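Evening, August

Did the laundry after supper. I'd let it go too long again and the bin was nearly full. Hung the red-orange shorts on the rack first, the hanger tucked into the waist, and left the drawstring out so it won't knot.

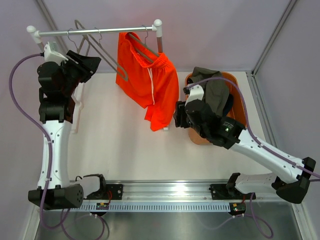 The dark green one can wait until tomorrow, along with the navy. I want more gray hangers like these, but the shop in Idimthorpe only sells them in boxes of 176, so I'll ask at Berisha instead. Paid the Prolach bill. Bed by 11.

Recent entries
Bus to Tunuvach
Mending the blue curtain
500 pages in
Soup, and a letter to Prolach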